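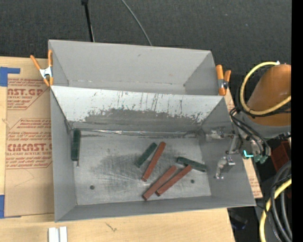 Notebook, bin cell – February, 16:40
Entry by Khang Hà

Really pleased with the new reset rule! Before every run the blocks get tipped in by hand and left where they land, no nudging them into nice poses. One green ended up hard against the side wall today and I left it there. Sernness runs and ours can finally be compared.

Also agreed with Shih:
– clamps checked at the start of each session, both of them
– speed limit stays at 70 until the arm has cleared the rim
– failed picks get logged too, with the pose

Log stands at 154 picks, 77 on the new rule. Chipped coating on the divider needs a line in the bin sheet – worn is fine, unrecorded isn't. Ask Dresisano if their wording covers it.

2 comments · 0 shares
Bin cell notebook | Contact Khang Hà | Back to top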